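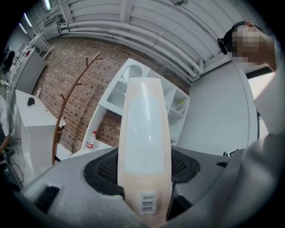
Do numbing creams do anything for a tattoo?

January 30, 2018

I have been putting this post off because every time I mention numbing cream somebody gets cross with me. Half my friends swear by it. The other half think you should sit there and take it. I'm in neither camp, I just want to know what I'm paying for.

My cousin Vira Kushnir wore one for her rib piece last year and told me she felt nothing at all for the first hour. Then it wore off, all at once, with the shading still to do. She says the second half was worse than her first tattoo, which she had with no cream. Would it have hurt that much anyway? Ribs do hurt. There's no way of telling, and that is my problem with most of the stories people pass round about this stuff.

The shops don't help. One page I read had 487 reviews and nearly all of them gave full marks. I went through the first 25 and most were written by people who hadn't had the tattoo yet. They liked the quick delivery. Good for them.

So I asked Halyna Pasichnyk, who has done all three of mine at Hirngate. She doesn't ban creams but she wants to be told before the day, and she won't work on anyone who turns up with one already on and keeps quiet about it. Her complaint is that some of them leave the skin feeling rubbery, and she has to go slower over fine lines. She also asks people to check with a pharmacist first, particularly for a large area or if they've reacted badly to anything before. I'd call that fair. Wrapping half your back in anaesthetic on the say-so of a forum seems daft to me.

Cameron Munro, who sits in the next chair, thinks a decent breakfast does more than any tube. He would say that, he thinks breakfast fixes everything.

My own forearm took two sittings. I used cream for one and skipped it for the other, and I honestly preferred the one without, though it was the shorter of the two and I'd slept better. Make of that what you like. I've got my calf booked for the spring and at the moment I'm leaning towards nothing but a bag of jelly babies and my headphones.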